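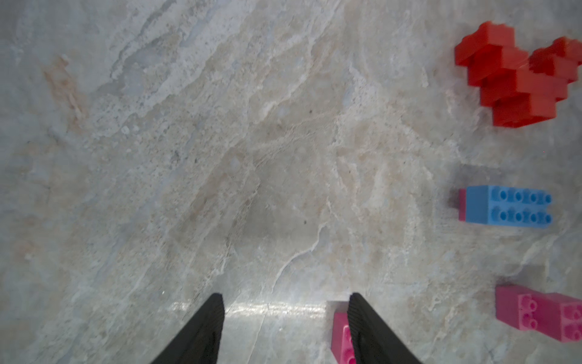

Wrist cam view, brick heart on the marble top

uriel_c
Two weeks in with the Rolluline gripper kit from Hundska — 279 for the pair of fingers plus the wrist cam. I like it! The ridged inside face hangs onto toy bricks way better than my old smooth tips, and setup took me one evening (with a pizza break). Ask me stuff.

verndale54
279 for plastic fingers and a tiny camera? The Esquivel set is 125 and does the same job.

uriel_c
I had the Esquivel set! It was fine on big blocks and hopeless on anything two studs wide. Where these really pay off for me is passing a brick from one arm to the other, 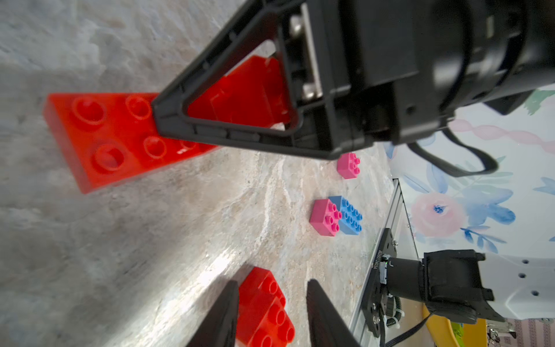 and that's the part I'd want you to try before you call it the same job. You do have to slow the second arm way down, though. I run mine at half speed and still fuss with the angle.

AbrehetB
Abrehet Bogale here, I've had mine since February. Grip is great, agreed, but the camera washes out on shiny surfaces. I bought a cloth mat and I'm much happier. I wouldn't pay more than 200 for it again.

verndale54
So that's 279 plus a mat, lol

uriel_c
Okay, fair on the glare. I still say the fingers earn it — look at the grip:

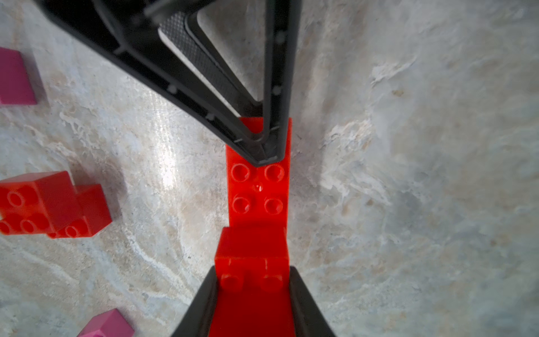 Red brick held lengthwise, stock fingers and pads

AbrehetB
Nice. Did you leave the grip force at the default? Mine came set to 54 and I bumped it down a little.

uriel_c
Still at 54, haven't touched it. What did you go down to?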